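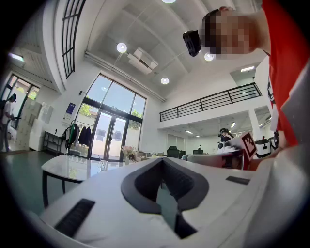
Should a children's fantasy novel explain its magic before the story gets going?

Only as much as the first chapter needs, and the first chapter usually needs very little.

I read a lot of fantasy written for ages nine to thirteen, partly for reviewing and partly because I like it. The most common fault I find is the early lecture. A child finds a door, a ring or a talking animal, and within a few pages an old man sits the child down and tells them everything. We get the war, the prophecy, the names of the rulers and what happened to the lost one. Then the story starts again from cold.

Zane Venckus's Zaltirley is the book that set me off on this. I liked a good deal of it. Obi is twelve, lives over a shoe repair shop with his aunt, and hears voices in the river. The opening is very good. His aunt won't let him cross the bridge after dark and won't say why, and he has worked out which of the neighbours are under the same rule. I would have followed him anywhere.

In chapter 4 he crosses the bridge and meets Pivar, a ferryman who has been dead for a long time. Pivar talks until page 82. He explains the two courts of the river, the bargain made 2,000 years ago, the order in which the courts take children and the reason Obi's mother was excused. Obi asks a question now and then so that Pivar can carry on. By the end I knew a lot about the river and had stopped worrying about the boy.

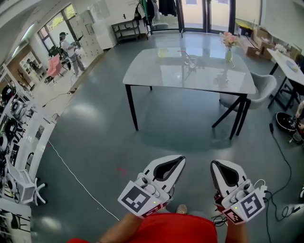 The information itself is fine. Most of it matters later, and the bargain is a clever one with a nasty catch in the wording. My complaint is with where it sits. If Obi had found out about his mother at the point where he has to make the same choice, it would have hurt. We have known for half the book by then, and so has he, and he goes into the scene already prepared.

I have heard the argument that young readers get lost without this sort of help. I don't think it holds up. I read the first chapters aloud to a library group on Tuesday afternoons in December, and they were quite happy not knowing what the voices were. They argued over it on the way out. It was Pivar's speech that lost them. One girl asked if we could skip to where something happens, and I'm afraid I did skip a bit.

Children spend most of their day among rules that haven't been explained to them. They are used to picking things up as they go. A reader of ten can hold a strange word in mind for fifty pages if the person using it is in trouble.

There is a fair point on the other side. Some books hold back so much that the ending depends on a rule we have never heard of, and that feels like cheating. I would rather have Pivar than a magic sword that turns out on the last page to have worked on ghosts all along. A writer does have to plant things. The aunt's bridge rule shows that Venckus can do it, as it takes up a few lines and tells us that the adults know something, that they are frightened and that it has happened before.

The second half of the book goes back to working that way. When Obi reaches the city of Kaso, people there turn their chairs to the wall before eating. It goes unexplained for several chapters, and when the reason comes it arrives in the middle of a meal, with somebody at the table who has forgotten to do it. That was the best scene in the book for me, and the library group asked to hear it again.

There is meant to be a sequel, with Pivar in a larger part. I'll read it, and I hope he has less to say.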